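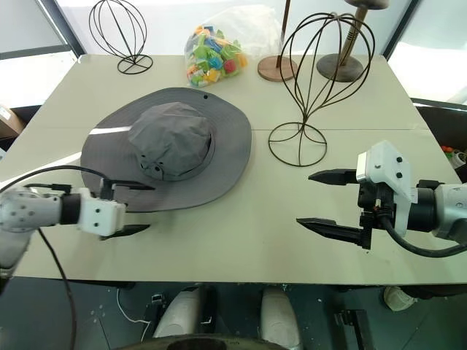

Grey bucket hat and two black wire hat stands.

Washing cotton sun hats

Check the label first. If it says hand wash, fill the laundry tub with cool water and a capful of wool wash. Scrub the sweatband with an old toothbrush, then soak for 15 minutes.

Rinse until the water runs clear. Press the hat in a towel and don't wring it, as the brim stiffening can crack.

Dry it in the shade over a stand or an upturned bowl. Dark colours fade on the line.

Fiona Kerr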